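Getting about: is the Bovside island pass worth it?

Regular readers will know I am wary of anything sold as "unlimited". The Bovside island pass went on sale again in January, and the posters at the ferry terminal promise 24 beaches for one price. I bought one and spent a week trying to get my money's worth.

The pass costs 96 and covers the boats out of Gumton, plus the shuttle bus along the north shore. A single crossing costs far less, so you need to be on the water nearly every day before you break even. The brochure does its sums on the dearest ticket, bought on board, which hardly anyone pays.

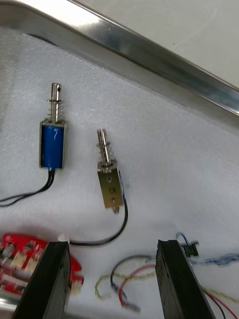 Two small solenoids on white foam in a steel tray.

Then there is the matter of what counts as a beach. Four of those I visited were the same strip of sand with different signs. Another was a slipway. Orvokki Oksanen, who came with me for two days, liked the slipway best, but she had brought a book and was out of the wind.

The last boat back is the real trouble. It leaves Kelley bay at half past three, so forget the sunset on the front of the brochure unless you book a room. The hotel wanted 200 for the night, breakfast extra. I asked at the ticket desk whether later sailings were planned and was told to "keep an eye on the website". I have, and it still shows last summer's times.

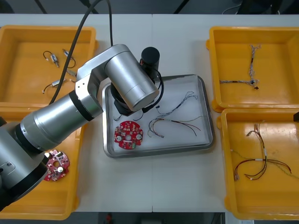

Robot arm over a work table with yellow bins.

In fairness, the crew were kind and the crossing to Mathebula is lovely on a clear morning. I would pay for that one again, as a single.

Kauko Nurmi has written in to say that families do better, as under-fives go free. They go free without the pass too, Kauko.

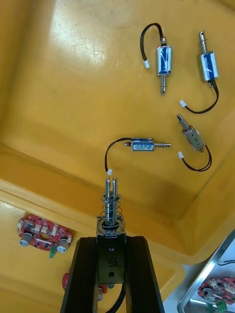 Your letters: airport parking

Elsa Vuorinen was charged 439 for ten days in the "saver" car park and would like to know who is saving. If you have paid less at the gate than online, please send us the receipt.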